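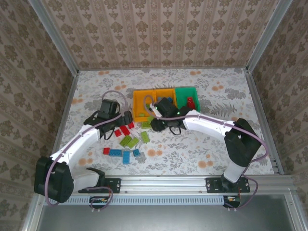 Floral cloth against damask walls — too much, or just enough?

Plendinix Home & Hobby Boards > Soft Furnishings
Thread started January 2021, 339 views

teapot_lid wrote:
Morning all. I've papered three sides of the sorting corner in the beige stuff with the brown damask bands, which came from McIntyre in the August clearance, and then I went and put the fern and blossom cloth down on the surface. I love both of them on their own! Together I keep changing my mind. Half the time I think it looks like a proper old-fashioned parlour and half the time I think my nan's curtains have had a fight with her crockery. The blocks and the bins live in there, so the cloth needs to stay put, and I'd rather not strip the paper again as it took me a whole weekend and most of my patience. Opinions please, be kind (ish).

mossgreen87 wrote:
Too much, sorry. Two patterns that size need something plain between them and all you've got is that thin metal edging. I'd swap the cloth for a plain cream one and keep the walls. You'd find the blocks quicker as well.

biscuit_tin_blues wrote:
Disagree with moss completely. The cloth is pale and the walls are much heavier, so it's light at the bottom and dark behind, and it works for me. A plain cloth would make it look like a waiting room. Where's the cloth from? I've been after a fern one for ages.

teapot_lid wrote:
It's the Vikavden one, from the market hall in Narnard. I paid £3 for it because it was an end of roll and nobody wanted the odd length. Closer look at the print:

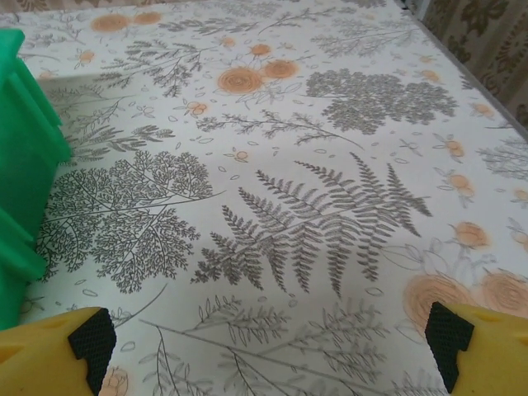 Cloth shopping is my weakness, I should say, and I've got a drawer full of things that looked lovely in the shop and wrong at home. What sold me on this one was the drawing — the ferns and sprigs are all done in grey line, nearly like an old plant book, and then you get these soft peachy roses popping up in between. I know it's a bit wrinkled, I've got as far as finding the iron and no further. The green plastic is staying too, before anyone starts, I like a bright thing against all that grey and beige.

mossgreen87 wrote:
OK, I'll give you the roses, they're prettier close up than I expected. Still say the damask is fighting them. They're both leafy, they're both scrolly, and your eye doesn't know where to sit down.

hemline_harrier wrote:
Iron it first and then decide! Creases make any pattern look busier. I did a whole dining table in a similar print, 133 cm wide, and hated it for a week until I pressed it properly. Medium heat, face down, old towel underneath.

biscuit_tin_blues wrote:
Seconding the iron. Also the brown in the walls is warm and the roses are warm, so they do talk to each other. It's only the grey that's a bit on its own. Maybe a grey trim along the back where the cloth meets the paper?

mossgreen87 wrote:
A trim is just a third thing to look at.

teapot_lid wrote:
Ha, I knew asking would get me two answers. I think I'll iron it, leave it a fortnight, and try a plain cream one after that for comparison. Moss, if the cream wins you can say you told me so. Biscuit, I've got an offcut of the fern about 87 cm long, do you want it? Message me.

biscuit_tin_blues wrote:
Yes please!! Messaging now.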